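### 3.2 What counts as a repair

Historians of household thrift tend to treat mending as a virtue and then go looking for virtuous people. The Jorkby account books are a poor place to find any. Of the 71 households in our sample, most repaired things grudgingly, late, and after trying to borrow a replacement from a relative. Agnes Dahlgren's earlier reading of the same books found "a culture of care." We found a good deal of complaining about the price of glue.

The difficulty is one of vocabulary. The Jorkby clerks used a single verb for patching a coat, rehanging a door and settling a quarrel with a brother-in-law. Engström (personal communication) suggests sorting the entries by cost, which works well until one reaches the brother-in-law. We follow Isaksson instead and call something a repair only when the object went back to its old job. A cracked dish that became a saucer for a flowerpot is, under this rule, a retirement. A museum restoration is something else again, with the lost portions made up in a plain material and the joins left for anyone to see (Figure 4).

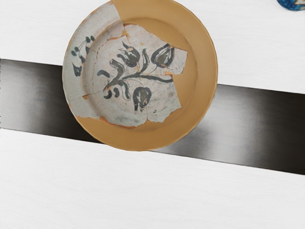

*Figure 4. White-glazed ceramic plate, reconstructed from fragments, with tan-orange infill. Seen from above.*

Under the stricter rule the totals shrink. Pottery suffers worst: only 20 of every 100 entries survive, and two of the households drop out of the sample altogether, one of them the Magnusson family, whose reputation for economy had until now gone unchallenged. Textiles do better. A coat with a new elbow is still a coat, and the people of Jorkby seem to have gone on wearing theirs long past the point at which the clerk began adding remarks in the margin.

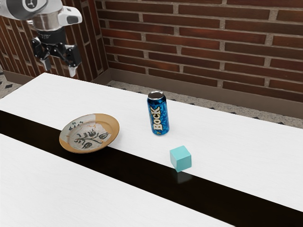

Those marginal remarks deserve more attention than they have had. Engebretsen dismisses them as idle, and many are, but they cluster in November, when the books were read aloud at Skevulport and a clerk could expect an audience. An entry written to be heard by one's neighbors is not a neutral record of who could afford a new kettle. Habte makes a similar point about the Pakik ledgers, with more patience than we can manage here. We therefore report the November entries separately in Table 2 and leave them out of the averages.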